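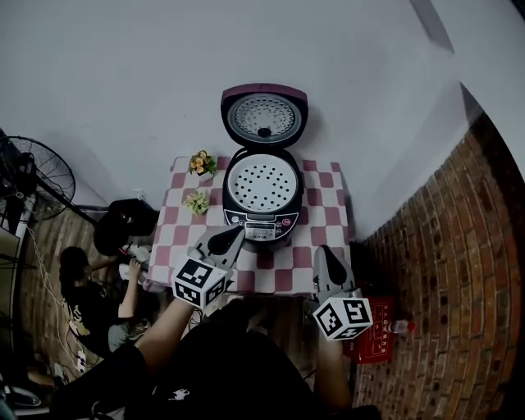
Condensate is the main housekeeping problem with a countertop rice cooker that is also used for steaming. Water collects on the inner plate during a cycle, and when the lid is raised it runs down toward the hinge and drips behind the appliance. The test position in this study was a small table set against a wall, with the cooker at the back center and the lid opening toward the wall, so any water leaving the hinge side would fall on the checkered tablecloth where it is hard to see. The round white steaming tray sits in the opening of the cooker and takes up the space directly under the lid, and this raises a second question: whether the tray changes how much water the plate collects.

1. Purpose

The project had two aims. The first was to measure the water held on the inner lid plate after a steaming cycle, with and without the tray. The second was to write a short cleaning procedure that a first-time user could follow without the manual. Ease of reading the control panel was added in March, after the pilot runs.

2. Method

Each run used 1,000 g of water in the inner pot and a steaming time of 60 minutes. At the end of the cycle the lid was left closed for five minutes, then raised fully. The plate was wiped with a dry cloth of known weight, and the cloth was weighed again on a Gutari kitchen scale. The cloth under the hinge was weighed the same way. The scale reads to one gram, and smaller differences were not considered.

Two lid cloths were compared, one cotton (Hitine) and one cellulose (Ukeck). The cotton cloth shed lint on the valve and was dropped after the pilot.

3. Controls and labels
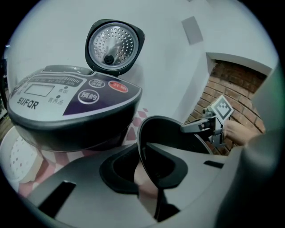
Vol. 4, No. 2

The panel labels are in Chinese. Start (开始) is on the red oval button, function select (功能选择) and the timer reservation (预约) are on round buttons, and the cooking mode (煮饭) and the soup mode (营养汤) are marked beside the display. Two of the four group members do not read Chinese. They learned start and function select on the first day but confused the reservation button with start on several pilot runs -- the larger size of the reservation button was the reason both gave. A printed card with the translations was placed next to the cooker for the main series, and no wrong presses were logged after that.

4. Results

The plate held more water without the tray in every pair of runs. Total water recovered across the main series was 627 g, most of it from the plate and the rest from the hinge side. Raising the lid slowly, with a pause at the halfway point, reduced the hinge share. The water then ran back into the pot.

The perforations in the metal plate held drops that the cloth did not reach on the first pass. A second pass was needed for all runs. The small black fitting on the plate also held water around its base, and the figures for the first two pilot runs are low for this reason.

5. Cleaning procedure

Unplug the cooker and let it cool. Raise the lid halfway, wait ten seconds, then open it fully. Lift out the tray and the inner pot. Wipe the plate twice, working from the rim inward, and finish at the valve. Dry the hinge side last. The panel should be wiped with a damp cloth only.

6. Limits

One cooker was tested. Room humidity was not controlled, and the table could not be moved away from the wall. The method follows the course handout by Fatima Ugwu, except that the handout calls for a finer scale. Raw weights are in Appendix B, together with the translation card.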